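Aislamiento acústico de un dormitorio: medir antes de comprar

Archivado en: Casa, Acústica, Mediciones

Llevo tres semanas con el problema del ruido del dormitorio y conviene dejar por escrito los datos antes de que se me mezclen.
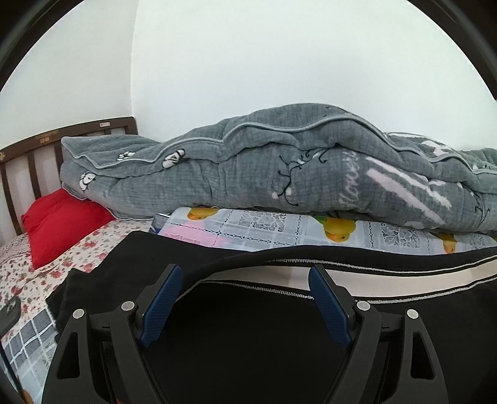 El rincón del cabecero, con la pared blanca detrás.

El síntoma es un zumbido grave, constante, que se percibe acostado y desaparece casi por completo al ponerse de pie en el centro de la habitación. Esa diferencia ya da una pista. En las bajas frecuencias la presión sonora se acumula junto a las superficies rígidas, y el máximo se da en las esquinas, donde coinciden dos paredes y el suelo. Si la almohada está en una esquina, el oído está en el peor punto posible.

Para medirlo usé un micrófono de medición Wulleck conectado al portátil, con ventana larga y promediado lineal. El espectro muestra un pico estrecho a 60 Hz y otro más débil a 245 Hz. El primero fue el que me hizo dudar: aquí la red es de 50 Hz, de modo que un transformador habría dado 100 Hz y sus múltiplos. Un pico a 60 apunta a una máquina rotativa, en este caso el extractor del edificio, que va con variador de frecuencia. Crescencio Cuautle, que mantiene instalaciones parecidas, me confirmó que el régimen nocturno suele quedarse fijo durante horas. Eso encaja con la falta de modulación en el registro.

El pico de 245 Hz no lo tengo identificado. Puede ser una rejilla o el propio conducto.

Sobre las soluciones comerciales: los paneles de espuma de Promden, que es lo primero que aparece al buscar, tienen 5 cm de espesor. A 60 Hz la longitud de onda es de casi seis metros. Un absorbente poroso de ese grosor pegado a la pared no hace nada medible en esa banda — reduce la reverberación de la voz y poco más. La ficha técnica, dicho sea de paso, empieza la curva de absorción en 125 Hz.

Tampoco sirve en este caso el trasdosado con lana mineral si la transmisión es estructural. Biljana Softić me sugirió comprobarlo con un acelerómetro fijado con cera a la pared y compararlo con otro en el forjado. Lo hice con un solo sensor, moviéndolo, así que la comparación vale lo que vale. El nivel de vibración en la pared resultó claramente mayor que en el suelo a 60 Hz. A 245 Hz no vi diferencia por encima del ruido de fondo del sensor.

Mi lectura es que la bancada del extractor apoya sobre amortiguadores agotados o mal dimensionados. Un muelle o un taco de elastómero solo aísla por encima de su frecuencia natural multiplicada por raíz de dos; por debajo transmite o incluso amplifica. Los modelos de Shehu que he consultado publican la curva de carga y deflexión, con lo que el cálculo es directo en cuanto se conoce el peso del equipo. Ese dato falta. La placa del ventilador está en la azotea y la llave la tiene la administración de la finca.

Entretanto, la única prueba gratuita es desplazar la cama. Repetiré la medida a la altura de la almohada en 3 posiciones, todas lejos de la esquina, con el mismo promediado y a la misma hora de la noche. Pondré las gráficas en la próxima entrada, junto con el peso del ventilador si para entonces he podido subir.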